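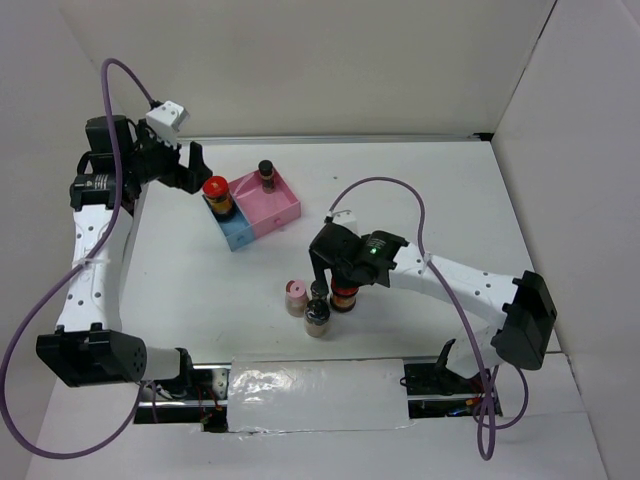 Small jars and a two-compartment box on a white tabletop.

Purkwood Spice Jar Labels, Roll of 45

Pemosora makes these labels for home kitchens and small shops that pack their own herbs and spices. They stick to glass, tin and most hard plastics, and they peel off in one piece when you want to reuse the jar.

The surface takes pencil, ballpoint and permanent marker. Gel pens need about 20 seconds to dry. Let the jar come to room temperature before you apply a label, and wipe off any oil with a damp cloth first.

What you get
45 blank labels on a paper-backed roll
One sheet of date dots
Storage sleeve

Finishes
Matte white
Kraft brown
Courtois cream — has a thin gray border

Care
Hand wash only. The labels hold up to steam from a stove, but soaking will lift the corners. Do not use in the dishwasher or the microwave.

Larger orders
Shops can order cartons of 2,000 or 3,000 labels in a single finish. Cartons are packed flat in sheets and do not include date dots. Kraft brown cartons are out of stock until December.

Will they fit my jars?
Each label is sized for the side of a standard spice jar. For lids, see the Stutis round labels, sold separately. On strongly curved jars, press from the middle outward and hold the ends down for a moment.

Returns
Unopened rolls can be sent back for a refund. Opened rolls can be exchanged if the adhesive is faulty — keep the sleeve, as the batch number is printed inside the flap.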